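Section 4: Packing the Findon travel cot into its bag

Read this section through once before you start. The cot folds in the reverse order to the one used when putting it up (see Section 3). Allow a little longer the first few times.

Before you begin

Take out the mattress, the sheet and any toys. Wipe the floor panel and leave it to dry with the sides up. A cot packed away damp will mark, and the marks do not wash out of the mesh.

You will need a clear space at least 135 cm long. The floor is best for folding the frame. The bag itself can be laid out on a bed or a table, where it is easier to reach.

Caution: Keep children and pets away while the frame is being folded. The side rails close quickly once the centre hub is lifted.

4.1 Folding the frame

1. Stand at one end of the cot and lift the centre strap until the hub is about halfway up. Do not lift it fully yet.

2. Squeeze the button under the middle of each long rail and raise the rail slightly. You will hear a click. Let the rail drop in the middle.

3. Do the same with the two short rails.

4. Lift the centre strap the rest of the way. The four legs will come together.

5. Push the legs in until they touch, keeping your fingers on the outside of the frame.

Note: If a rail will not drop, the hub has been lifted too far. Lower it, press the rail down until it locks, then start again from step 1. Do not force the rail.

4.2 Wrapping the mattress

1. Lay the mattress flat with the padded side down.

2. Stand the folded frame in the middle of it.

3. Bring the mattress panels up around the frame one at a time and fasten the two straps. The straps should be snug but should not bend the panels.

4.3 Getting the bag ready

Soft bags tend to fold in on themselves when empty. Open the zip all the way before you try to put anything inside, and shake the bag out so that the base is not twisted. If a fold of the lining has caught in the zip, run the zip back a short way and ease the cloth out sideways.

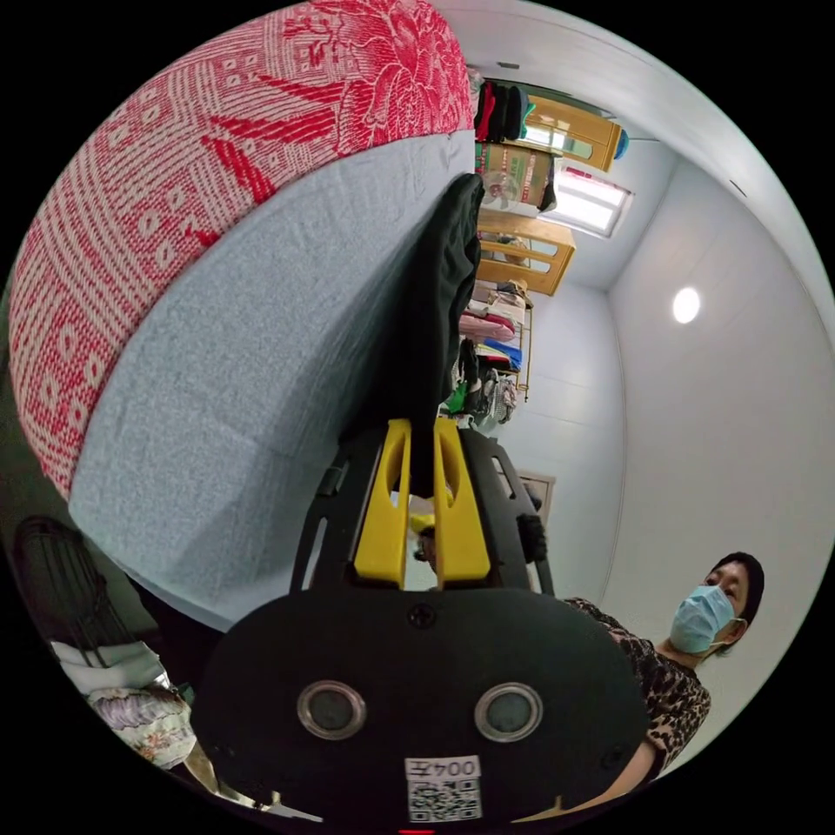

Fig. 7. Black fabric held up in a fold.

Lay the bag down with the opening towards you and smooth out the sides with your hand. The Trerura bag supplied with older cots has no stiff base and may need someone to hold it open.

4.4 Loading and closing

1. Hold the wrapped cot upright by the centre strap.

2. Lower it into the bag, feet first. Turn it a little from side to side if it sticks — do not pull on the zip to make room.

3. Slide the pegs and the instruction card into the side pocket.

4. Close the zip slowly, pressing the cloth down ahead of it with your free hand.

5. Check that no strap or label is trapped in the zip.

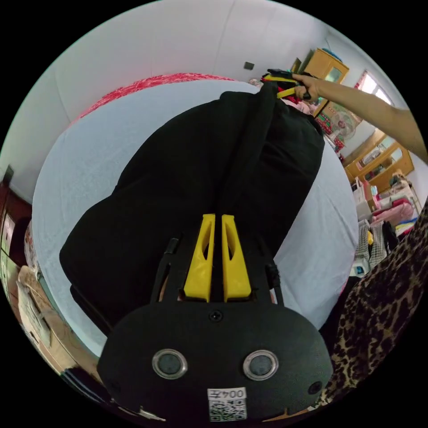

Fig. 8. Soft black bag with padded sides, laid on a bed.

Caution: Do not carry the cot by the zip pull or by the mattress straps. Use the carry handle only.

4.5 Storage and washing

Store the cot in a dry cupboard, away from heaters. Do not stack heavy items on top of it. If it is put away for the winter, open it again in March or so and air it for a few hours before use.

The empty bag can be washed by hand at 31 °C or below. Hang it up to dry with the zip open. Do not tumble dry or iron it.

Spare bags, straps and rail buttons can be ordered from the Prostton parts desk. Please give the model name, which is printed on the label under the floor panel.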